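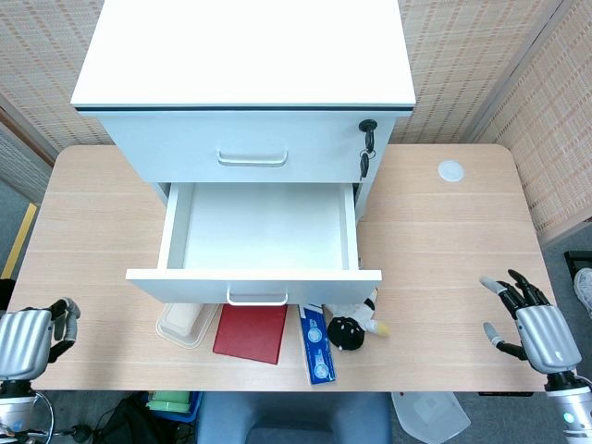
Drawer station, lower drawer open, keys in the upper lock.

Should keys be removed before a two-handed robot works at a drawer cabinet? Our site rules do not say.
Morenike Bashir

Yes. Under the Flurwood site rules, section 4, loose hanging items are removed or secured before motion is enabled - keys included. Persons remain behind the floor marking.
Bako

We leave ours in. No trouble in 11 months.
Cuvden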